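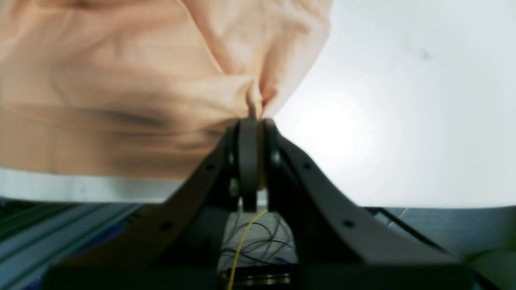

A length of the peach sheeting lifted by a fold at the laundry bench, Inamstead.

Linen Reuse Workroom: Progress Report, Second Period
June
By Yesenia Meléndez, workroom lead
Prepared for Kristof Coppens, Hillov Fund

1. Summary

The workroom has been running for the full period covered by this report. Sorting, washing and folding are all in regular use. Cutting started later than planned and is behind. We expect to spend the full grant within the agreed term and are not asking for more money. We are asking for one change to the schedule, which is set out in section 6.

2. What came in

Most of the fabric this period came from Aerts, who closed one of their guest houses and passed us the bedding and curtains. In total we took in around 900 pieces. Flat sheets made up the largest share, followed by pillowcases and table covers. The curtains were heavier than we had been told and we have set them aside until we know whether the cutting table can handle them.

The peach sheets are the largest single color group. They came in more than one size, and the labels had been removed from many of them, so we have been sorting by measuring against a marked board on the wall. The thin fabric creases easily and has to be spread out fully before anyone can check it for stains or worn spots. We allowed too little time for this in the original plan.

Two deliveries came bagged while still damp. We washed those first and lost a small number of pieces to mildew. Aerts has since agreed to hold bags back until they are dry.

3. Sorting and folding

We changed the folding method in the second month. Before, sheets were folded straight from the dryer and stacked by color. The stacks looked fine but the sheets inside were different sizes, and the cutters had to open them all again. Now each sheet is picked up at a fold, shaken out, laid flat, checked, and folded to one of three widths. The width tells the cutters the size without opening it.

Folding takes longer this way. Cutting is faster. On balance we think it saves time, but we have only a few weeks of records under the new method and would prefer to report a figure next time.

Pieces are graded as follows:

Grade A: sound all over, can be passed on as bedding.
Grade B: one or more worn areas, good for cutting into smaller items.
Grade C: cleaning cloths and padding.

The share going to grade B was higher than we expected. The middle of a sheet wears out long before the edges do, so we get long side strips in good condition and not much else. The strips have been used for drawstring bags and apron ties. We would like to find a use for the wider offcuts, which are filling the shelves under the window.

4. Equipment and room

The folding bench was raised after two people reported sore backs. This was done in a morning with blocks under the legs and cost very little. The second dryer was repaired once and is working. The steam press budgeted in the proposal was bought from Cident and delivered on time. It needed its own circuit, and the landlord took until the last part of the period to approve the work. The press is now connected and has been used for table covers only.

Lighting over the checking area is still poor in the late afternoon. Pale fabrics are the hardest to check then, and we have had a few stained pieces come back from the cutters marked as sound. For now we check pale fabric before 2 p.m. and leave the darker colors for later in the day. A pair of lamps would fix this and can be paid for from the repairs line.

5. People and training

There are 8 people on the regular rota, all of whom have finished the basic training on sorting and laundry safety. Two of them have also been trained on the cutting table. We planned for four. The other two places were held up by the same delay as the press, as the training was meant to cover both machines in one course.

Attendance has been steady. Morning shifts fill easily. The late shift has been short on several occasions and we have stopped scheduling cutting in those hours.

6. Change requested

We ask that the cutting target be moved to the end of the next period. The total stays the same. The reasons are the late circuit and the missed training described above. If the change is approved, the remaining training places will be filled first and the curtains will be tested after that.

7. Spending

Staff and laundry costs are in line with the budget. Transport is slightly under, as Aerts delivered several loads themselves. Repairs are slightly over. The electrical work was charged to the equipment line as agreed by email. Copies of the invoices are in the attached folder, numbered 1 to 11.

8. Next steps

Fit the lamps over the checking area.
Run the second cutting course.
Finish sorting the peach and white sheets.
Test a small batch of curtains on the cutting table.
Send Hillov the first figures on folding and cutting times.

Questions about this report can go to me at the workroom. I am there most mornings.

Y. Meléndez

2 comments
11 shares

Related items
Linen Reuse Workroom: Progress Report, First Period
Grading guide for donated bedding
How to bag and label fabric for collection
Inamstead workroom: opening hours and deliveries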